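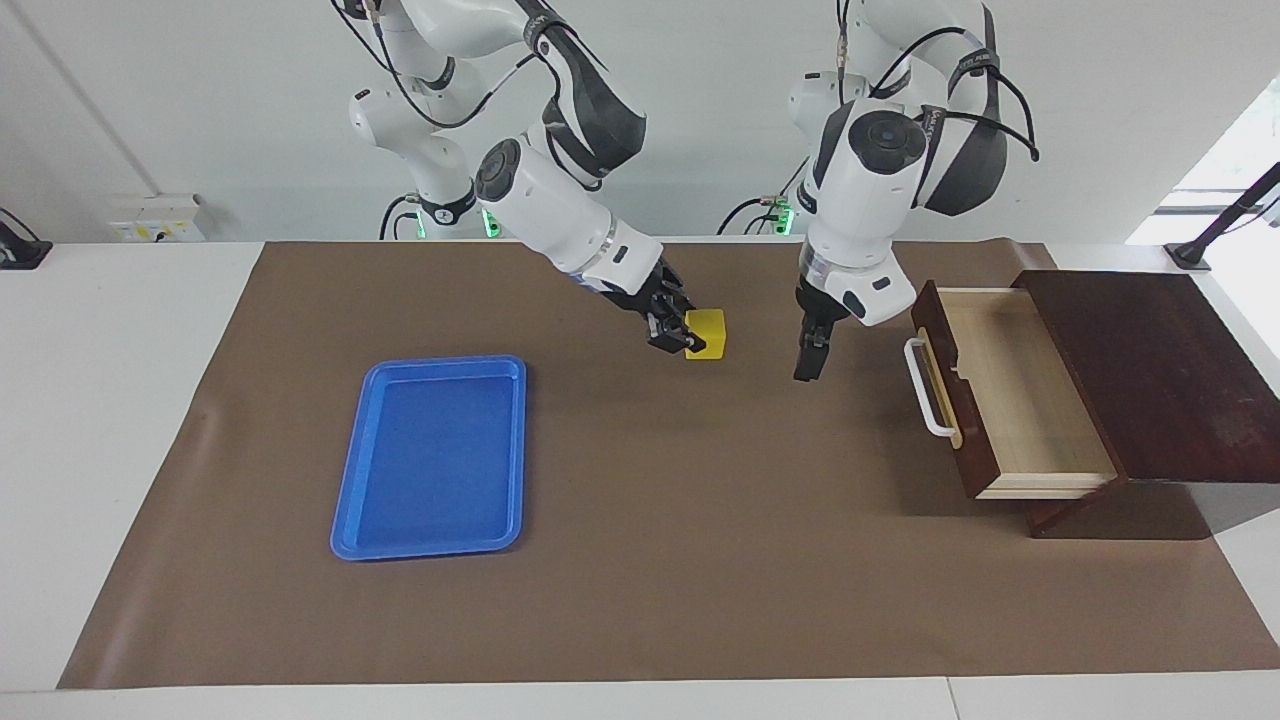

Figure 4. Bimanual sorting, Porkholm policy, mid-trial.

4.2 Idle-arm behavior

Giving a policy two arms does not oblige it to use both. We ran 200 trials of the sorting task with the Porkholm policy and 80 with the Ziltow baseline, and scored how long each arm went without a useful motion. The pose in Figure 4 is typical: the right gripper holds the yellow cube just off the paper while the left hangs open beside it, contributing moral support. Ziltow kept both arms busy — mostly with each other — and 24 of its trials were stopped for arm contact. We count idleness as the cheaper failure and penalize it lightly in Section 5.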